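Small Business Relief Advisor, Grinlow Office

Vokthorpe Community Lending is looking for a friendly, patient person to join our relief desk in Grinlow. We are a small nonprofit lender, and since the spring of 2020 we have helped 857 local businesses — barbershops, diners, a bowling alley, more daycares than we ever expected — find their way through grant and loan paperwork. Many of those owners are now coming back to us with forgiveness forms and repayment letters, and we would love another pair of hands and another kind voice on the phone.

You would spend most of your day talking with owners, looking over payroll records and bank statements with them, and helping them put together a file that a lender can read without calling back five times. Some callers are worried and some are cross, and a few just want to tell you how the holidays went (we like those calls too).

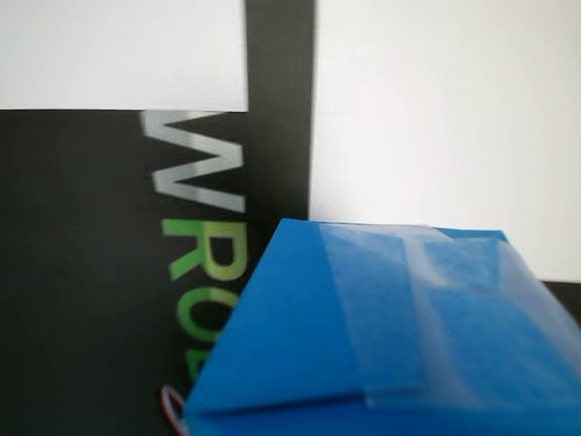
Do I need a background in banking?
A year or two of bookkeeping, tax preparation or office work for a small company is plenty, and we will teach you the loan rules once you are here.

The job is 33 hours a week, with health coverage and paid time off from your first day. You will share the desk with three other advisors and split your time between our main office and the Dindar branch, where we see people by appointment. Mileage between the two is paid. If you speak a second language, please do tell us, as it would be a great help to many of our owners.
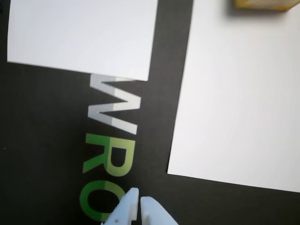 At our Grinlow office

We pay for your training, and we don't ask anyone to take calls alone until they feel ready. Most of our advisors were comfortable by the end of their third week, though one or two took longer and that was perfectly all right. The position is funded through November by a grant from the Hellström Fund, and we very much hope to extend it after that.
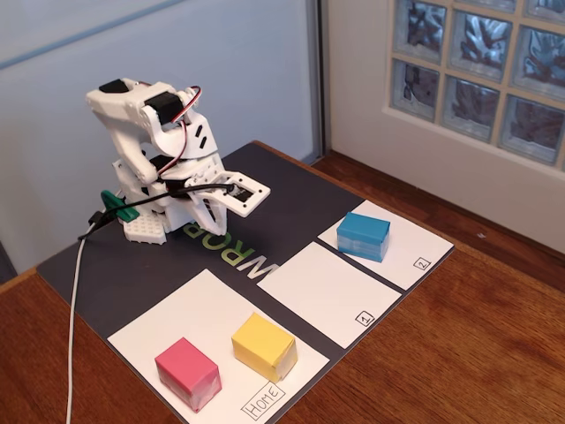 How to Apply

Send us a resume and a short letter, a page or so, about a time you helped someone with a money matter that had them stumped. It doesn't need to be fancy. Applications opened January 2, 2022 and we will read them as they come in, until the job is filled. Everyone who writes will hear back from us, one way or the other.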